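Giving up the big shop

I've been doing without the big weekly shop since May, and a few of you asked how it's going, so I'm finally writing it up. Mostly well! With some wobbles.

The old routine was a drive out to the Karkiser on the ring road, a trolley with a mind of its own and a bill that never came in under 200 for the fortnight. Then I'd get home, put it all away and order a takeaway because I was too tired to cook any of it. The worst one came to 295, and I'm fairly sure a good chunk of that was cheese.

Now I walk into Drovden every couple of days with a rucksack and buy what I fancy for the next two dinners. The greengrocer by the bridge is lovely (get there before 10 if you want the decent tomatoes) and the bakery does a seeded loaf I could eat standing up in the street. I have done, more than once.

What I hadn't bargained for was the cupboards. With no new stuff coming in by the crate, I've had to face what was already lurking at the back – so many lentils, and a jar of plum chutney I have no memory of buying. The chutney was great on toast. The lentils are a longer project.
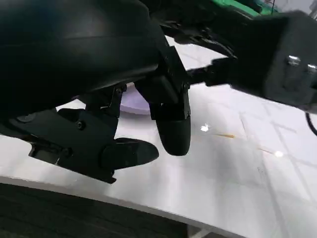
Black above, white below.

The wobbles, then. Washing powder is a pain to carry, and I still get that delivered. Rain is rain. And I ran out of coffee on a bank holiday, which made me very poor company until the shop on Sillari Street opened its shutters the next morning.

Money-wise I'm spending a bit less, though I haven't kept proper records and I do keep buying buns. I'm going to carry on through the winter and see if I still like it when it's dark at teatime. If anyone has a lentil recipe that doesn't taste of worthiness, please stick it in the comments.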